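Teaching the arm to stack rings by remote control, part 2

Okay, so you've got the leader and follower talking to each other and nothing is on fire. Time for the fun bit! In this part we record the ring task for our Woltulari set, and I'll tell you where I went wrong so you can skip it.

Before you touch the record key, move the follower through the whole task once with logging off. I do this every single session, even when I'm in a hurry. If the cable near the wrist goes tight anywhere on that run, stop and re-clip it. Then set your speed limit to 12 percent in the Skurnlow panel (you can raise it later, and you will).

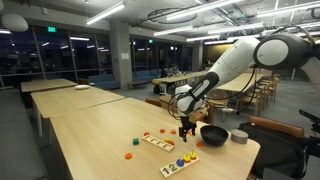
Teleoperating a ring onto a peg is mostly a matter of coming in from straight above. Get the gripper vertical first, well clear of the table, and only then go down. I used to tilt and lower at the same time, and Dmytriv, our training script, learned to do exactly that and knocked into everything. Scatter your rings a bit, too. A ring lying flat and alone is an easy grab, but the one leaning on the end of the wooden tray needs a slower approach, and you want plenty of those in the data. Same goes for anything close to the bowl – give the fingers room on that side.

Once you have the ring, pause for a beat over the peg, lower, open, and go straight back up. Don't wiggle! If you miss, throw the episode out and start over (R in Gistinside).

I record in blocks of 12 and then take a break, since my hands get sloppy by evening. My first usable policy came from 200 episodes, and the current one uses 234. Save each block to its own folder, and write down which start layout you used, or you'll be guessing in October like I was.

Next part: trimming the dead time off the front of each episode.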